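Telambridge Residents Board > Food and Kitchen > Seafood smell in the flat, how do you get rid of it

hobnail_tarek
Posted Sunday, 21:14

Cooked shellfish for the family at the weekend and the whole flat stinks. Second floor, no extractor, one kitchen window that opens a hand's width and then sticks. Have boiled vinegar, opened everything, washed the pan twice. Still there. Curtains I think. Any ideas before I start buying sprays, got the landlord coming round.

Tarek A

seija_k
Posted Sunday, 21:22

Bin first. Always the bin. Did you take it down straight away or is it sitting in the kitchen in a tied bag? Tied bag does nothing.

hobnail_tarek
Posted Sunday, 21:25

Tied bag. On the balcony though.

seija_k
Posted Sunday, 21:27

Window open next to the balcony?

hobnail_tarek
Posted Sunday, 21:28

...yes

seija_k
Posted Sunday, 21:29

Well then.

Freeze the shells next time if it's not bin day. Double bag, bottom drawer, take them out on the morning. My mother did it all her life and I do the same. No smell at all.

melis_road_mum
Posted Sunday, 21:40

Can't be doing with rubbish in the freezer sorry. We are a family of five with two drawers. Newspaper. Wrap them tight in newspaper, then a bread bag, then the outside bin, and rinse the sink with boiling water and bicarb. Takes 2 minutes. The vinegar thing just makes it smell of chips

CFiore
Posted Sunday, 21:52

Disagree about vinegar, it does work but you have to leave it out in a bowl overnight, cold. Boiling it is useless, everybody boils it. Saucer of ground coffee as well if you have some going stale.

Also wash the curtains. Steam carries the smell into the cloth and no amount of airing will shift it. I did a big lunch for my sister's birthday in May, and the cushions in the next room were still at it days later.

melis_road_mum
Posted Sunday, 21:58

Coffee is an old wives tale. It smells of coffee AND prawns.

CFiore
Posted Sunday, 22:01

Works for me. Each to their own

vittoria.farina
Posted Sunday, 22:10

Can I put in a word for stock? You lot are throwing away the best bit. Shells in a hot pan with a bit of oil until they catch slightly, onion, carrot, squirt of tomato puree, cover with water, 39 minutes by my timer (don't ask, it's where the dial sticks), strain. Freezes beautifully. One bag of shells makes enough for a risotto.

seija_k
Posted Sunday, 22:13

He's trying to get rid of the smell Vittoria

vittoria.farina
Posted Sunday, 22:15

Yes but then it's a nice smell!

hobnail_tarek
Posted Sunday, 22:19

Bit late for stock, bag's been out in the sun all afternoon. Next time maybe. Moved it down to the street bins just now. Curtains are in the machine. Is 40 ok for curtains or will they shrink, they came with the flat.

melis_road_mum
Posted Sunday, 22:24

Check the label. If no label wash cool and hang them damp. Shrunk a whole set in our old place on Sotgate and had to pay for them.

E_Martinelli
Posted Sunday, 22:31

Late shift so only just seen this. Agree with Seija on freezing. Agree with Vittoria on stock. Don't agree with the newspaper, in warm weather it soaks through and you get a horrible trail down the stairs. Ask my neighbours.

Worth saying as well, the table and chopping boards hold it more than the air does. Lemon half and salt, scrub, leave, rinse. Do the tap handles too, people forget those. And your hands, rub them on the back of a steel spoon under cold water. 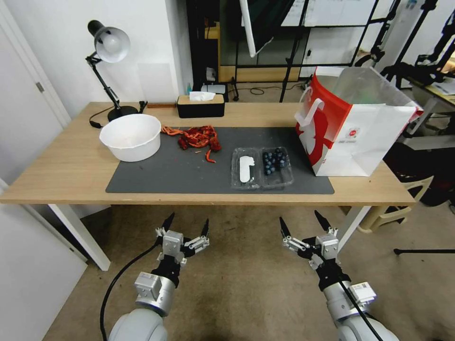

Do shells go in the food waste caddy here or the ordinary bin?

seija_k
Posted Sunday, 22:36

Food caddy, shells and all, with the lid locked. Oyster and mussel shells are different, those go in the ordinary one. It's on the sticker inside the lid if yours hasn't peeled off.

melis_road_mum
Posted Sunday, 22:40

Ours sent back a caddy once with crab in it. Had a tag on. So I put everything in ordinary now and save the bother.

seija_k
Posted Sunday, 22:42

Which side are you, Vonport side? Could be a differnt crew. Ring them and ask, I would. Crab is fine on our list.

melis_road_mum
Posted Sunday, 22:45

Vonport side yes. Not ringing, last time I was on hold through the whole of tea.

CFiore
Posted Sunday, 22:49

Whichever bin, put a spoon of bicarb in the bottom first. I buy the 500g tub, the little ones are a rip off

hobnail_tarek
Posted Sunday, 23:03

Ok update. Bag gone, curtains on a cool wash, lemon on the boards, bowl of cold vinegar on the side and yes a saucer of coffee, sorry melis. Hall is much better already. Kitchen still a bit. Going to try the window with a screwdriver tomorow.

melis_road_mum
Posted Sunday, 23:05

You'll see. Coffee and prawns.

vittoria.farina
Posted Sunday, 23:11

Candle wax along the runner for the window, ours did the same. And keep the heads next time!!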